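2024-01-15

Snow since the morning, the small dry kind. I had planned to go to the pharmacy and to the post office, but I went only to the pharmacy, and the letter for my aunt is still on the shelf by the door. Tomorrow.

I must write down what I decided about the old computer, otherwise I will change my mind again. It is the tower which I bought in July from the office on Cervantes street, when they were closing. I paid 80 for it and the man carried it to the bus stop for me. Since then it was mostly under my table, where I put my feet on it. Yatziri says I have a footrest with a power supply. She is right, but I did not like to hear it.

So, the decision: I will keep the case and the board, and I will change the processor and the memory. I will not buy a new one. A new one would cost more than I want to spend before spring, and also I want to learn this. I am 46 years old and I have opened a computer only two times in my life, and one of these times was to take out a dead moth.

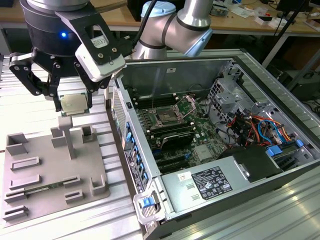
The processor is the part I am afraid of. With everything else I feel I can push a little, and if it does not go in, I can take it out and try again. With the processor you must not push at all. Yatziri explained it to me on the phone for a long time, and I wrote it on the back of the Jurnport envelope: first lift the metal bracket of the socket, then hold the processor only by the sides, then let it down straight, then close. It should be done with the tower lying on its side, so the board is flat like a table and you look at it from the top. When the bracket is up and the socket is open, there is nothing between the air and the contacts, and I do not want to breathe on them. The silver top of the processor is the side that will face me, this I can remember. Also there is a small mark in one corner which must agree with the mark on the socket. I asked her what happens if they do not agree, and she was quiet for a moment and then said, "Just make them agree."

The memory is easier, I think. The slots are long and they are next to the socket, in rows, and the little board goes in only one way. She told me it needs more force than a polite person wants to use. I laughed at this, but I believe her, my brother once thought his was broken and it was only not pushed to the end.

I ordered from Trostier two sticks of memory and the paste for the processor. The paste comes in a tube of 14 grams, it is much too much for one computer, but the smaller one was sold out. In total I paid 29 for the paste and the delivery together, and the memory was separate. Yatziri says I will have paste until I am a grandmother.

After lunch I cleaned the kitchen table for this work. I moved the fruit bowl, the radio and the pile of magazines to the bedroom, and I washed the table and dried it with two towels. Then I could not eat dinner at it because I did not want crumbs, and I ate standing near the stove like a horse. I think this was too early. The package will come on Thursday at best. I brought the fruit bowl back.

I also looked for the small screwdriver with the Skundix handle, the yellow one. I was sure it was in the drawer with the candles. It is not there. I found one glove, the key of the old bicycle lock and a battery which has maybe some life in it. The big screwdriver will do for the case, but not for the small screws of the fan. If I do not find it until Wednesday I will ask the neighbor downstairs, he has everything, but then he will want to come up and do it by himself, and I will stand behind him holding a lamp. I do not want this. I want that my own hands do it, even if they do it slowly.

One more thing which I must not forget — the cables. When I opened the side last week I saw there is a lot of them and they are all pressed together, and I do not know which goes where. I will tie a piece of thread with a paper number on each one before I pull it out. It will look silly, but I know myself.

In the evening I read a bit, about the family with the two houses. I do not like the older son. The snow has stopped and somebody is already scraping the car outside. My back hurts from the drawer. Tea, and then bed.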